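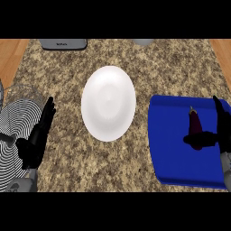 Resealing the kitchen counter, second attempt

The water test failed again in December. I put a teaspoon of water beside the sink, left it alone for 7 minutes, and the stone under it had gone dark. The same test on the stretch by the window left no mark, so the sealer is wearing unevenly, with the worst of it where the dish soap gets wiped around.

Last time I used Pimari, a solvent-based sealer, and put it on too thick. It left a haze that took two evenings to buff out. This time I bought the water-based one from Clakport. The 900 ml bottle is far more than one kitchen needs, but the hardware store in Jekisstead had no smaller size.

Procedure, for my own records:

Clean with plain dish soap, rinse twice, and leave overnight. Stone that is still damp won't take sealer. The kitchen was at 67 degrees when I started, inside the range on the label.

Apply with a folded cotton cloth, one section at a time. Wait as directed, then wipe off everything that hasn't soaked in. The wiping matters more than the applying. I used 350 ml over two coats, and the second coat took much less than the first.

Keep oil and anything acidic off the surface for a full day. We ate sandwiches.

The water test by the sink now passes. I'll repeat it in spring and write down the result. The seam next to the stove has a hairline gap that sealer will not fix, and I have a tube of Aaltonen color-matched filler for it, still unopened. The edge will need masking first.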